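Search the help pages
Enter keyword or topic – Go

Vellero handheld gripper kit – worth it for a small shop?

Posted in July by pichler_bench

We run a small packaging business and want to teach an arm to do some of our bottle and carton handling. Our integrator suggested the Vellero handheld kit, where you carry the gripper yourself, do the job by hand, and the recordings go off to be turned into a policy for the arm. The quote is 3545 for the kit with two grippers, and another 1119 for a year of the Flisinent processing service.

I have read the product page and it doesn't answer what I need to know. How long does it take before ordinary staff can record usable demonstrations? Does it matter that our room is busy, with people walking through most of the day? And is the Flisinent part required, or can I process the recordings on our own computer? We have one decent workstation and a person who knows Linux fairly well. None of us has done this kind of thing before.

Answers

rillthorpe_ops

We bought the same bundle last year and still use it. To take your points in order.

Training people was quick. Most of ours could make a clean recording by the end of their first morning. The mistake they all made was moving too fast. If you whip the gripper around, the tracking drops out and the file gets rejected at upload. Tell people to move at the speed they would use to carry a full cup of coffee. The other common mistake is starting the recording with the fingers half closed. The software wants them fully open for the first two seconds, and the manual only mentions this in the calibration chapter.

A busy room is fine in our experience. People in the background have not caused us any trouble. What did cause trouble was pointing at a blank wall for long stretches, or a window with strong sun coming through it. If you can, set the table so the person recording faces into the room. Get permission from anyone who will be in view, and put a sign on the door. We were asked about that by our own insurance people.

Flisinent is not required. The export button gives you plain video plus a pose file. But you would then have to do the syncing and filtering yourself, and it took our technician most of a month to get that right. We ended up paying for the service.

One thing to ask before you sign – the plan we are on covers 2000 recordings a year, and rejected ones count against it. We burned through a lot of ours in the first weeks because of the speed problem above. Do your practice runs with the upload turned off. The setting is under Session, then Local Only.

tapeandcartons

depends on your budget. we looked at it and went with a regular pick and place cell, no regrets. if your cartons are always the same size you dont need any of this

gripwright

I'll add to the first answer, which is mostly right, from the point of view of having several people record at once. We have run group sessions in an open office with the demo units and with our own.

Battery life is the weak part. Ours get through a morning and then want charging over lunch, so a second set of packs is worth having. Label the packs. The charger shows green for both "full" and "not seated properly" and we lost an afternoon to that. 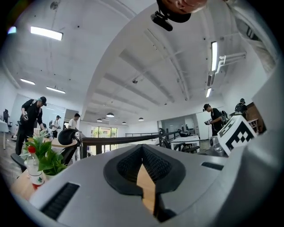
The weight is okay for short tasks. After an hour your wrist notices it, and recordings made by tired people are worse. We switch people every half hour and the rejection rate went down. Left-handed staff can use the gripper without any change, but the trigger feels stiffer from that side.

Check the marker cube each time you pick the unit up. If it has been knocked loose, everything you record after that is slightly off, and the upload check will not catch it. We found out when the arm kept closing beside the bottle. The fix was tightening one screw and recording two days of work again.

On processing it yourself, I would try the service for one year and keep the raw exports as you go. Then you can compare your own results with theirs before the renewal comes up. Support answers email within a day or so on weekdays. The phone line mostly goes to a recording that tells you to send an email.

For bottles in particular, record with them full and with them empty, and move them to different spots on the table between takes. Our first set had the bottle in the same place every time and the arm could only pick it up from there. If your cartons have shiny tape on them, include some of those as well.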